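Forum > Arms and End Effectors > Comparing parallel grippers, soft cups and light blocks

ovRacz_bench
Mon 13 August

Hi all, long post, get a coffee. I've been going back and forth between the Cokar parallel gripper and the Bastholm one for our two-arm table, and I promised Orsolya Veres I'd write it up before I forget everything. We ran 400 picks on each, same blocks, same thin plastic cups, same controller. The Cokar closes more gently and I love it for that, but the Bastholm repeats better on blocks, and it's so much easier to get the fingers off when you want to swap pads!

Dropped or slipped picks: 5 for the Bastholm, 3 for the Cokar. I know, I know, that's hardly a gap.

stulton_mike
Lovely write-up, thank you, but I don't think those numbers tell you anything about which gripper is better. Did you change the pads between runs? We had a Bastholm on our Stulton cell since January and fresh pads made more difference than the brand ever did.

ovRacz_bench
Fair, and no, I didn't change them. Both sets were new at the start, if that helps. We put the cup on the kitchen scale in the middle of the table so I can read the weight right there, and the blocks get handled by the second arm.

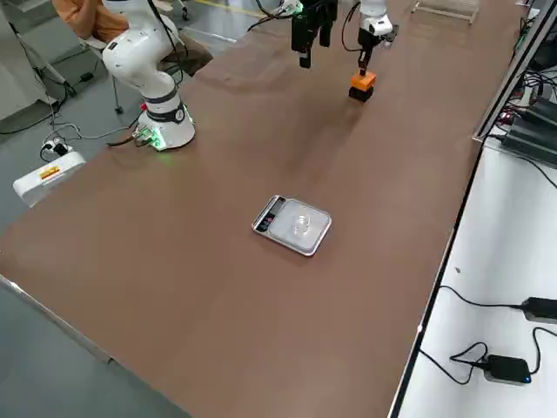

How do you set the grip force for a thin plastic cup?
Start at the lowest force the controller allows, lift, and go up one step at a time until the cup stops sliding, then add one more step and leave it alone.

hajdu_fan
I'd quarrel a little with the extra step (sorry!). On a squat cup the rim gives before the wall does, so if you're gripping high you can ovalize it and never notice until you pour something in. Grip low if your fingers reach. Etelka Rácz showed me that on the old Hajdu controller and I've done it that way ever since.

ovRacz_bench
Oh, that's my cousin, I'll tell her she's being quoted. Gripping low is a pain on ours when the cup is up on the scale, as the fingertips get very close to the platform and I'm nervous about pressing on it. I'll try it with a slower approach though.

stulton_mike
Slower approach, yes, and tare before each pick. Still think you should rerun with pads swapped over. I'd bet a lunch that your 5 and 3 trade places.

ovRacz_bench
Deal. The spare pads came to 559 with shipping, so I'd better get some use out of them anyway. Starting with the Cokar.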